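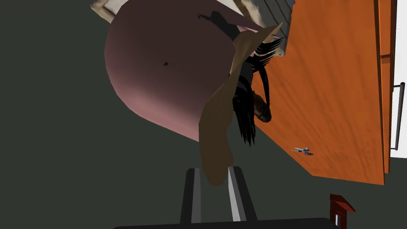 Page last changed: June, 3:15 p.m.
Reading time: 2 min

Call for Participants: Remote Operators for Simulated Household Tasks

The Stirnis Laboratory invites applications from adults who wish to take part in Loltard, a study of how robots learn household work from human examples. Participants will guide a simulated gripper through short tasks in computer-rendered rooms. The rooms contain furniture, small objects and, in many sessions, a simulated human figure near the work area. All work takes place on a laboratory workstation.

The current collection holds 1,976 accepted examples. Each new participant will be asked to record 200 more over the course of the study. An example is accepted when the task is completed within the time allowed and the gripper has not touched the figure. Rejected attempts are kept separately and do not reduce payment.

Duties
- Complete a training module of about 300 practice moves in the Erano control program.
- Open and close cabinets and drawers by the handle, and pick up and set down small items, as directed on screen.
- Enter a short written label after each attempt.
- Report any fault in the rendering or the controls to the session supervisor.

Requirements
Applicants must be at least 18 years of age, able to read instructions in English, and able to use a hand controller for 15 minutes at a time. Rest periods are provided between recordings. Prior experience with robots or computer games is not required. Persons who took part in the earlier Crăciun study may apply.

Participants are paid for each session attended, including training. Recordings contain controller movements, simulated camera views and written labels. Participants may withdraw at any time by written notice.

To apply, submit the application form to the Loltard study desk by the end of June.

Contact | © Stirnis Laboratory | Back to top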